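Pandutton Kitchen Table Set: README

Last edited March 19, 2020

Hi, and thanks for downloading this! I put this set together from the open day at the Iretti workshop, where we let visitors come in, stand next to the arm and boss it around for a while. If you were there, hello again. If you weren't, this file should tell you enough to use the recordings without having to email me (though you can, see the bottom).

What you get

There are 20 recordings in the folder called runs. Of those, 17 are complete from the first move to the last, and the rest stop early when a visitor hit the big stop button, which we told them they were welcome to do. I left the short ones in. They're marked "stopped" in the notes column, so toss them if they bother you.

Each run has video from more than one view, the joint positions, the gripper opening and one line of plain text saying what the visitor asked for. I typed those lines in exactly as I heard them, so you'll find things like "ok now grab the ketchup thingy". Please don't clean them up and send them back to me, I like them that way.

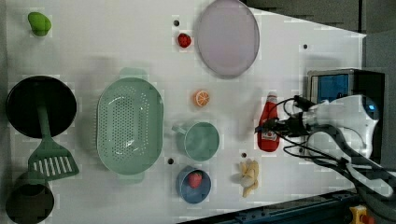

Requests came from the visitors, and that's the whole point of this set. I had a nice tidy plan for the day and it lasted one demo (my own). People walked up, looked over the toys and asked for whatever caught their eye. Ketchup was the big favorite, so expect a lot of that red bottle with the white cap. The strawberries are trickier to label: with one in the blue bowl and another out on the table, "the strawberry" doesn't tell you much, and I wrote "unclear" in the notes wherever I couldn't work out which one the person meant. Same goes for "the green one". Good luck with that.

How a turn went

Shanti Singhal ran the sign-up sheet and handed each visitor a card with the rules on it. One request, one try, then the next person. Vivek Shukla sat at the controls and drove the arm for every single run, so none of this is the arm deciding things for itself. I should say that loudly, as a few folks went home thinking otherwise! If you want to train something on this, you're training it on Vivek.

We didn't put the toys back in the same spots between turns. Every run starts from wherever the last one left things, plus whatever the kids moved.
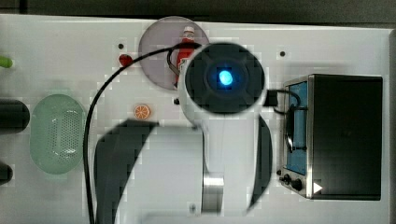 Files are named by run number and then view, and the run numbers are in the order people signed up, which wasn't always the order they came to the table. Use the time column if order matters to you. Run 11 has no gripper data. I forgot to turn the logging back on after lunch, and I'm still annoyed about it.

Known problems

The clocks on the views drift apart a little. Line them up on the first arm motion and you'll be fine. Some of the video is blocky too, mostly in the overhead view, and I don't have a better copy.

Run 7 has a long wait in the middle while Vivek answered a question about how strong the grip is. I never trimmed it.
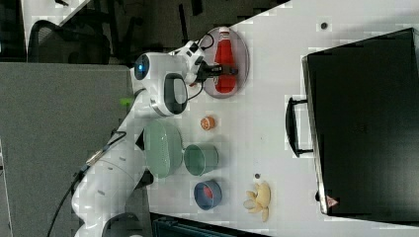 Gripper over the ketchup bottle, another view.

Sharing

Use it for class, for hobby stuff, for papers, whatever you like. Just say it came from the Pandutton set. There's no sound in any of the files, and the sign-up sheet isn't included, so please don't ask me for names.

A second open day is planned for April if we can get the room. Send bug reports to the Derka list with "Pandutton" in the subject line and the run number in the first line of the message.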